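Seed libraries, once a fixture of church halls and farm cooperatives, are returning to public buildings across the region. The branch library in Avcombe now lends vegetable and flower seed from a converted card catalog near its entrance. Residents take what they need in spring and are asked to return a portion of saved seed after harvest.

The practice has deep local roots. Minutes kept by the Nevanby Agricultural Society record an exchange of beans, peas and cabbage seed among its members in 1842, when commercial supply was unreliable and families depended on what they had kept from the previous year. Interest declined as packaged seed became cheap and widely available, and many household varieties disappeared.

## A Growing Membership

The Avcombe program opened with 50 registered borrowers and now serves 530. Its collection favors plants that breed true with little intervention, among them tomatoes, lettuce and pole beans. Squash and corn, which cross readily with neighboring plantings, are accepted only from growers who have completed a short course in isolation and hand pollination.

The Clandell Horticultural Trust, which supports the program, has published storage guidance for borrowers. Seed should be fully dried before it is put away and kept in a cool, dark place. The Trust advises against kitchen shelves and garden sheds, where heat and moisture shorten the life of most varieties. Onion and parsnip seed should be replaced every year. 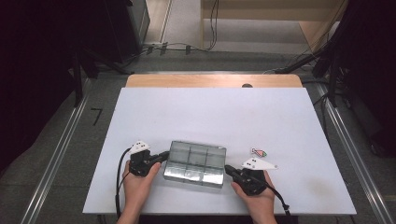
Labeling remains the most common difficulty with returned seed. Packets often arrive marked only with the name of the crop, leaving staff unable to determine the variety or the season in which it was grown. The guidance permits any clean container at home, including a clear plastic box with six compartments in two rows of three, provided that each compartment holds a single variety and a written key is kept with it. Seed without a key is grown in the trial beds before it is lent again.

Those beds, on the former Kubiak nursery land, will be enlarged to 2 acres next season. The first plantings will include a climbing bean long grown in Nevanby gardens, and the library expects to offer its seed to borrowers once a full harvest has been tested for germination.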